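4.2 Where the bed comes into it

Of the 334 folding episodes logged in the Todmont households, 200 took place on a bed. We had expected tables. Tables are flat, they stand at a sensible height, and every household manual we consulted recommends one. Our participants had tables too, and kept the post on them.

The bed is a poor work surface by most standards. It is low and it gives under the hand. Against this, it is large, it is usually in the same room as the cupboard, and a dropped corner lands on something clean. Kimie Shimada, coding the Wednesday sessions, proposed the term "soft bench" for it, and we have kept the term despite the objections of the second author.

Large single cloths gave the most trouble. A shirt has a collar and sleeves, and so tells the folder which way up it is. A plain sheet or cover offers four corners of equal merit, and the first one picked up is seldom the one wanted. Most folders began by pinching the cloth and lifting it, which raised one or two peaks and left the remainder in a heap of creases (Figure 5). We call this stage "finding the corner". Participants called it other things, which Gaëtan Tessier transcribed in full and we have not reproduced.
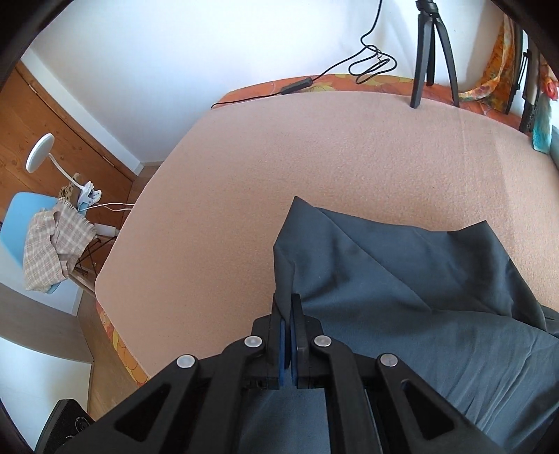

Figure 5. Finding the corner: a dark grey cloth pinched into a narrow fold over a bed, with one pointed corner raised and a second peak to its right. The bed surface is mostly clear.

4.3 Folding in company

In households of 2 or more adults, large cloths were sometimes folded by a pair, each taking two corners and walking towards the other. The Nikora guide to linen care, which we issued to all participants, treats this as the correct method. Pairs disagreed chiefly over which way to turn at the second fold, and several finished the job on the bed, separately.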